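3.2 Marking out the work table

1. Cover the table and smooth the surface by hand from the middle outward. Light creases are acceptable.

2. Lay the long lines of blue tape first, then the cross lines. Small gaps at a crossing are acceptable — press down any curled ends. 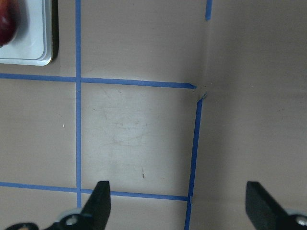
3. Set the white tray in its cell with the fruit on it. Leave the middle of the table clear.

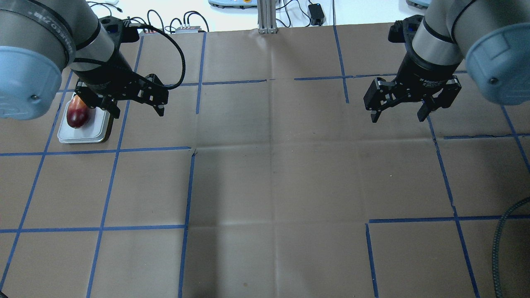 Can the tray sit across a tape line?
It can, provided it lies flat and does not rock.

4. Check the lines from the side of the table.

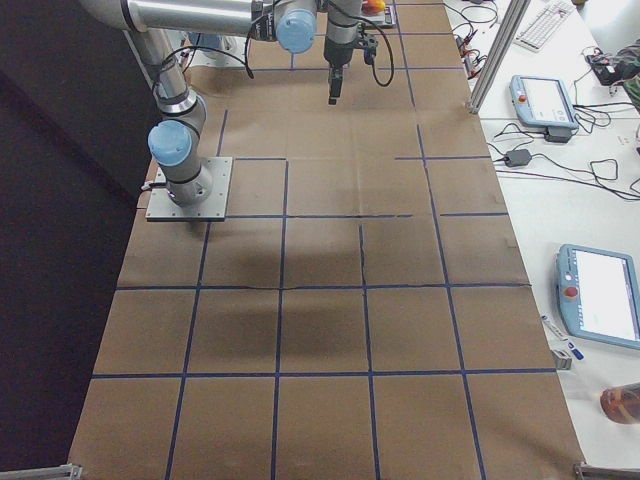 Figure 4. Taped grid, side view.

5. Look over the surface for specks and scuffs.

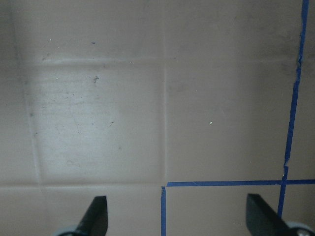 Brush off loose specks with a dry cloth. Repeat every Friday.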